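Why Do Things Come in So Much Packaging?

Think about the last snack you opened. How long did you have the wrapper in your hand? A few seconds? Then it went in the trash, and you got on with eating. Somebody designed that wrapper, printed it in bright colors, sealed it and put it on a truck. That seems like a lot of work for a few seconds, so let's ask what all that packaging is for, and whether we should believe everything it tells us.

What is a package supposed to do?

A package has a few jobs. It keeps dirt and air away from what's inside. It stops small pieces from rolling off in all directions. It also tells you what you bought, who made it and sometimes how to use it.

Those are good jobs. A cracker left out on a plate goes soft. A cracker sealed in a bag stays crunchy for weeks. So when people say "all packaging is bad," you can raise an eyebrow. Food that spoils gets thrown away too, and somebody had to grow it first.

But packages have another job, and this one is worth watching. They want you to pick them up. That's why the front is covered with big pictures and bold letters, while the useful facts are on the back in tiny print. The front is an advertisement. Read the back.

Why are bags puffy?

Some bags of snacks are full of gas, usually nitrogen. Companies say it keeps the food fresh and stops it from getting crushed. Both of these are true. It's also true that a puffy bag looks like it holds more than it does. To find out how much you're getting, look for the weight. It's printed in ounces or grams, and air doesn't help it much.

Kavinda Navaratnam teaches science to fourth graders in the town of Arnia, and every February her class does a test. They take two bags of the same snack from different makers and guess which has more inside. Last time there were 22 students, and most picked the bigger bag. The bigger bag weighed less.

What about the bag it gets mailed in?

When something is ordered online, it often travels in a plastic mailer. That's a thin, stretchy bag with a sticky flap. It is light, so it costs less to send than a box, and it keeps out rain. It's no good for anything that breaks, though. Try mailing a teacup in one and see what your grandmother gets.

The label matters more than the bag. It has an address for people to read and a barcode for scanners to read. The barcode is a number written in stripes. At each stop, someone scans it, and a computer writes down where the parcel is. If the label gets torn or soaked, the parcel may sit in a warehouse for a long time. 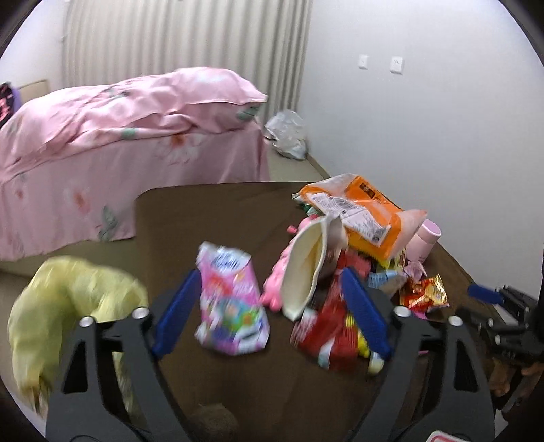
An orange parcel with its shipping label, plus a smaller package and an open pouch. Which of these would you keep?

Can you recycle it?

Be careful with this one. Plenty of plastic packages carry a triangle of arrows with a number in it. Many people think the triangle means "this will be recycled." It doesn't. The number tells you what kind of plastic it is. Number 5, for instance, is polypropylene, used for yogurt cups and bottle caps. Your town may take it, or it may not.

Thin bags and crinkly wrappers are harder. They can get tangled in the sorting machines, and some are made of several layers stuck together, which are very hard to pull apart. Most home recycling bins don't want them. Putting them in anyway and hoping for the best can cause trouble for the rest of the bin.

What about words like "green" or "earth friendly"? Ask what they mean. Green how? Friendlier than what? If the package doesn't say, you haven't learned anything except that somebody likes the word.

Try it yourself

Save every wrapper, pouch and mailer that comes through your house for 5 days. Rinse the sticky ones, please. Ask a grown-up to cut off any address labels, then spread everything out on a table and sort it:

Could be used again, like a pouch that still closes
Your town will recycle it (check the town's website)
Trash

Look at the biggest pile. Then pick one thing from it and write down what would have gone wrong if it had come with no package at all. If you can't think of anything, ask the store or the company why it's there. Some of them write back.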